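Keeping the Plerker Running: My Semester With One Arm and Four Trays
Project report, 2023-10-25
Team: me, Perla Xolalpa, Heriberto Ibarra. Advisor: Selina Leitner

When I signed up for the sorting cell I figured I'd be writing code. I mostly cleaned finger pads and re-taught tray positions, and I ended up liking that a lot more than I expected (sorry, Perla, you were right).

Our cell is one white arm on one table. We call it the Plerker, after the name of the control program the team before us left behind. Its job is to pick up bakery items and move them between a plate and 4 steel trays. My part of the project was setup and upkeep, so this report is about that. Heriberto is writing up the vision side separately.

Setup

The table comes first. If the trays move, every saved position is wrong, and trays move all the time – somebody leans on the table, somebody wipes it down, somebody borrows one for lunch. I made a one-page checklist in September and taped it to the cabinet. Trays in a row, plate in front, then jog the arm to each tray at slow speed with a second person standing by. After that we do one pick with something soft and check the height before it lets go. 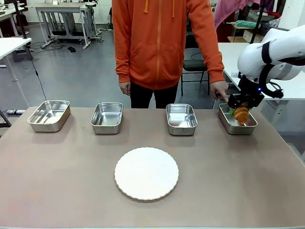 How often do the tray positions need to be taught again? We do it at the start of every session and any time a tray gets bumped, and it takes us 18 minutes for the full row.

Croissants were the hardest item by far. They squash, they flake, and no two are the same width! With the grip force we inherited, we were basically making crumbs. I lowered it one step at a time until the arm started dropping them, then went back up two steps and saved that as its own setting. Idalina Macedo from the Zamudio lab suggested picking them up slower too, and that helped more than the force change did.

Looking after the gripper

The fingers have foam pads on the inside, and butter is terrible for them. Once the foam gets greasy the grip slips, and you start blaming the camera, the code, the trays, everything except the foam. I lost most of an afternoon that way. Now I wipe the pads before each session and press on them to feel for flat spots. If a pad stays squashed, I swap it. Then I open and close the fingers all the way a few times and listen for clicking at the pivots.

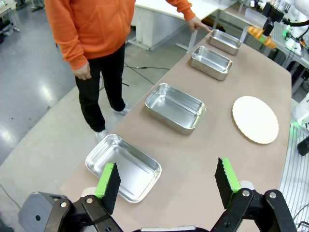

Figure 2. Gripper open at the near end of the tray row.

The log

Everything goes in a spreadsheet we named Divach. By the end we had 1,086 picks in it, which sounds great until I admit the plan said 3,000. We lost nearly two weeks to a bad wrist cable. The arm would stop partway through a move, always with the wrist turned the same way, and Howard Inskip in the machine shop had us power down and check the connector. It was seated fine, but the cable was too tight at that angle. We swapped it out and left more slack in the new one, and we haven't had that stop since.

What I'd do differently

I'd bolt down a tray fixture in the first week. Perla drew one up, and it's in the shared folder if the next team wants it. I'd also start the log on day one, including the boring sessions, because my early notes are just "worked ok" over and over. And order spare pads before you need them.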